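Skipped last week's post, sorry. Typing this one with a towel on my head before the school run, so it is what it is.

Short version: I own 60 pieces of clothing and cannot get dressed. I know it's 60 because I did the count, all of it out on the bed, socks not included. Coats included. And that pile has somehow got me to the age I am with no outfit for a normal lunch.

Long version. My cousin's engagement lunch is coming up. Daytime, garden, her future in-laws are the kind of people who iron. The invite said "relaxed but nice" and I have been angry at those three words for a month. Relaxed I can do. Nice I can do, if nice means the navy dress with the zip that only goes up when my sister is standing behind me with her knee in my back. Both at once - no.

So Saturday's job became Everybody Try Everything On. Me, I mean. Everybody is me. My daughter sat on the laundry basket and gave scores.

The green wrap dress got a four. "You look like a teacher on a boat." I don't even know what that means but I haven't been able to put it on since.

Linen pants, bought in a sale at Pinik two summers back. Never worn, tag still on. I remember standing in that shop absolutely sure I was about to become a linen pants person, somebody who has a bowl of lemons out. Tried them with the white shirt and it was just a lot of crumple. I sat down once to do a buckle and stood up looking like I'd slept in a car.

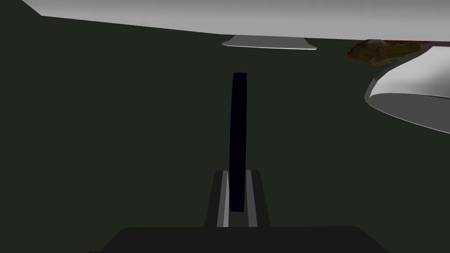 The yellow cardigan stays, I don't care what anyone scores it. It was my mother's and it has one wrong button and it goes with nothing. Some things get to live in a drawer.

Then the black skirt. Everyone has a black skirt, right? Mine is too short for in-laws and too long to be fun, it stops at the exact widest bit of my calf and makes me look like I'm on casters. Why did I keep it through two moves. I packed it! In paper!

OK so, shopping. I gave myself a hundred dollars and one afternoon.

First stop was Balley, because they have parking. Everything in there at the moment has a hole in it. Shoulder holes, side holes, one perfectly good blue dress with a sort of keyhole in the middle of the back, right where my bra lives. Who is wearing what under these. I tried on a long-sleeved thing in rust that was nearly, nearly right and then I lifted my arms and the whole dress came along with them. Can't be a guest who doesn't lift her arms. There'll be a buffet.

The lighting in those fitting rooms should be looked into by someone. I found a bruise I didn't know about and also aged eleven years.

Had a pretzel. Regrouped.

Second stop, Trasico, the fancy one upstairs, where I only ever go to touch things. There was a dress. Of course there was. Soft grey green, proper sleeves, lined, POCKETS. I put it on and stood up straighter without anybody telling me to. Then I turned over the tag and it was 300. I put it back on the hanger very gently, like it was asleep. Thought about it all the way down the escalator, thought about it at the lights, am thinking about it now.

My husband said just get it if you love it, which is sweet, but he's also the man who thinks we have a spare 300 because he doesnt open the envelopes.

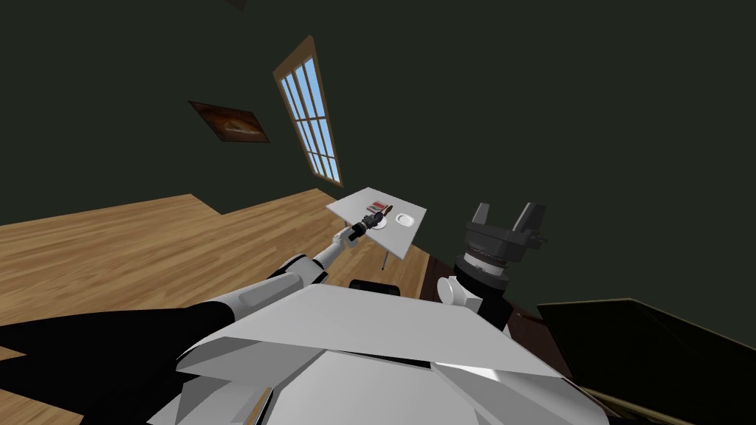

What happened in the end is I remembered Elango Salian. He does alterations from the front room of his house, he took up the curtains for us when we moved in and I've told people about him ever since and never once gone back myself. Rang him, said I've got a dress with a zip problem, he said bring everything. Everything? Everything you don't wear.

So I turned up with two grocery bags. He had me put on the navy dress first and looked at it for a while and said the zip is fine, the dress is the wrong shape for you, who sold you this. Nobody has ever taken my side against a dress before. He can let out the side seams, there's more fabric folded in there than I would have guessed, and he's moving the waist up a tiny bit. No knee required.

The black skirt he's cropping to the knee. He pinned it and I looked down and there were my legs, fairly decent, where have they been.

Linen pants he handed back to me. "These are good pants," he said. "You have to not mind." Meaning the creases. So that's homework, I have to go and not mind.

The green wrap he didn't think needed anything. I told him the boat thing. He laughed for quite a while and then agreed with her.

Total for the dress and the skirt comes in under my hundred, with enough over for tights. And he does it in a week, so I've got time to panic about shoes separately. I have the nude heels that sink into grass and the flat sandals with the chewed strap (dog). My sister has offered me her Hegde wedges but she's a half size down and she says they "give". They don't give. I've worn them before. I walked home from a christening in them with my toes folded over like a closed fan.

Anyway some things I worked out while standing around in my slip all weekend, writing them down so I read them before the next sale:

- If I have to buy something else to make it work, I don't want it. See: the orange top that has been waiting for its pants since my daughter was in diapers.
- Sit down in it. In the shop, on the little stool, with the curtain shut. Also lift arms.
- Stop buying for the person with the lemons. She isn't coming.
- A tailor first, then the shops. I've been doing it backwards my entire adult life.
- Holding on to one silly thing is fine. Holding on to fourteen silly things is a rail that falls off the wall, which ours did, in August, at two in the morning, I thought we were being burgled. 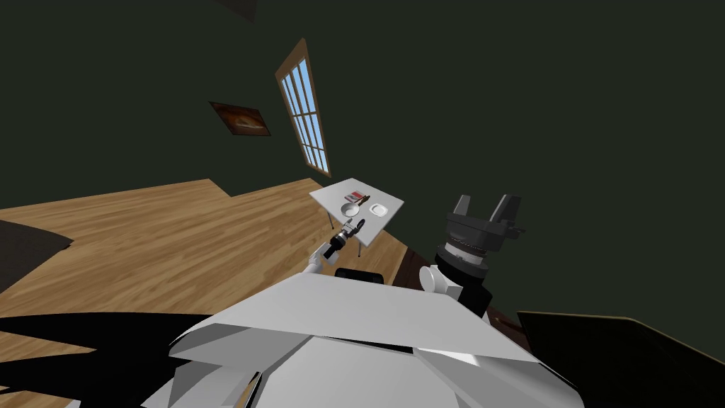 ## Questions from last time

Yes I did get the turmeric out of the blouse. Dish soap, then I hung it in the sun for a whole day and then did it all again. There's still a faint mark if you know where to look, and now you all know where to look.

No, I never found the other earring. I've started wearing the one with an odd stud and a woman at the bank said she liked it, so I guess that's a look now.

Someone asked where the striped bag is from and I'm sorry, I have no clue, it was a gift and the label's rubbed off. It's falling apart at the strap anyway. Might take it to Elango along with the cardigan, see what he says about the button. Though I sort of don't want it fixed.

Right, she's yelling about a shoe, and I've still got the towel on. Dress comes back next week and I'll put up how it went, the arms test too.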